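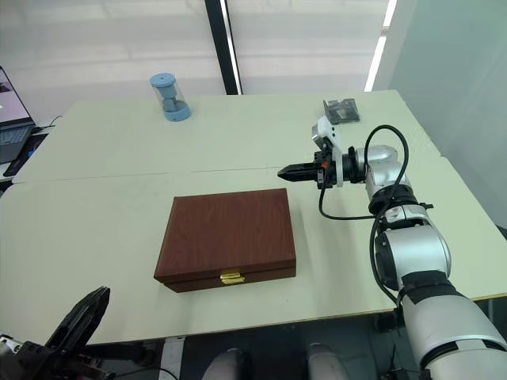 Is the Cullow pencil works worth a detour?
It is if you like watching wood get narrower. The tour lasts an hour, costs less than lunch, and ends in a gift shop, as everything does.

I went in September, when the open day coincides with the town's plum festival and all the parking is taken by people carrying plums. Our guide was Nouhaila Abdel Rahman, 31 years in the trade and visibly braced for the question about how the lead gets in. A man in a fishing vest asked it before we had left the lobby. She told him it was graphite. He said he knew that.

The slats arrive already cut. A machine plows grooves in them, the cores are laid in, a second grooved slat is glued on top, and you have what she called a sandwich and what looked to me like a very dull sandwich. Then it goes through the shaper and comes out the other side as pencils, and 26 adults made the same noise. I was one of them.

The paint room is the part to linger in, if you can stand the smell. A pencil gets several thin coats, and between coats it travels along a belt at the speed of a hotel breakfast line. Yellow is still the big seller. The works tried a matte gray a while back, for architects, and there is a good deal of it left in the shop.

Less successful was the film, which runs 12 minutes and spends most of them on the founding of the Prerno mill upriver. The narrator is very moved by drainage. Take the seat by the door.

We finished in the testing room, where a rig drags pencil points across paper until they give up. Visitors may sharpen one pencil each with a hand crank. Mine broke twice. Ms. Abdel Rahman said the wood was fine and looked at my wrist.

Practical notes: last tour at 3:30, closed shoes required, and the bus from Erkberg takes some 60 minutes with the plum traffic. The café does a decent soup. I bought the gray ones.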